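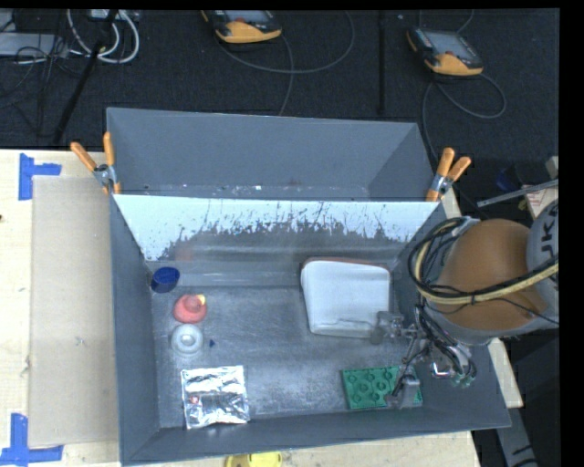
Posted by Tsz-kin Man, Jun 15, 2021, 8:14 pm

Trying to split one big gray bin into two sections. The divider is a loose panel, held at the rim with a spring clamp on each end. Orange handles, cheap ones from a pack of 60. Small stuff goes in the front, back stays free for now. Does anyone do this long term or should I glue it?

Perkau wrote:
Don't glue. Clamps are fine. I've had mine on since August.

Cropper wrote:
Disagree. Clamps creep if you lean on the panel, and yours is already slanted. Two beads of silicone and leave it overnight.

Perkau wrote:
Slanted is easier to reach into. And silicone never comes off clean.

dermont92 wrote:
Is that a rubber duck in there with the cup?

Tsz-kin Man wrote:
Yes. The green tray stays in the front too, it won't fit anywhere else. I'll leave the clamps on for 3 weeks and see.

Cropper wrote:
Pad the jaws at least.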